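Home | Vacancies | Studies | Staff | Contact

Call for participants: household textile laundering study

Zeltach is recruiting households for a study of how table linen changes in size, color and surface finish under ordinary home laundering. The study is run by the textile testing group and coordinated by Zarmeena Rana. Enrollment opens in July and closes when 184 households have been accepted.

Background

Laboratory wash tests use fixed loads, fixed water hardness and a reference detergent. Home laundering does not. Results from the two settings diverge most for yarn-dyed cotton and cotton-linen blends, where shrinkage differs between warp and weft. The study will supply field data for comparison with the laboratory series already completed on the same fabrics.

What participants receive

Each household is sent three tablecloths, coded Cellcombe, Rweyemamu and Raviretti. The codes refer to weave and finish only. The cloths have been measured and marked at the hem with a stitched reference grid. Sizes are matched to the table dimensions given on the application form. The cloths remain the property of Zeltach until the final inspection, after which participants may keep them.

What participants do

Use each cloth on a table where meals are eaten, in rotation, for 23 weeks. Wash each cloth after its week of use, with the household's normal detergent and at the normal temperature. Do not use chlorine bleach. Record the following for every wash: machine program, temperature setting, detergent type and dose, other items in the load, drying method, and whether the cloth was ironed.

Stains should be treated as they would be normally. Enter the type of stain and any product applied in the remarks column. Do not trim loose threads.

Cloths are returned to the laboratory by prepaid mail twice, at the midpoint and at the end. Midpoint measurement takes up to ten working days. Weeks without a cloth are not added to the schedule.

Eligibility

Applicants must be 18 or older and have a washing machine in the home. Shared laundry rooms are acceptable if the same machine can be used throughout. Households that send table linen out for cleaning are not eligible. Applicants with known skin reactions to textile dyes or finishing agents should not apply.

Payment

Participants who complete the study are paid $438 in total, in two parts: half after the midpoint return and half after the final return. Missing wash records reduce the second payment in proportion.
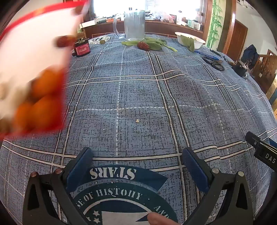

Can I use a tablecloth pad or a clear cover with the study cloths?

A pad underneath is allowed if it is used with all three cloths. Clear covers are excluded, as they prevent normal wear and staining of the surface.

How to apply

Request an application form from the study office, stating household size, table length and width, and washing machine make and model. Front-loading and top-loading machines are both accepted, but places are allocated separately for each type. Applicants are notified of the outcome by mail. Applications without table dimensions will be returned.

Contact: Zarmeena Rana, Textile Testing Group | © Zeltach | Back to top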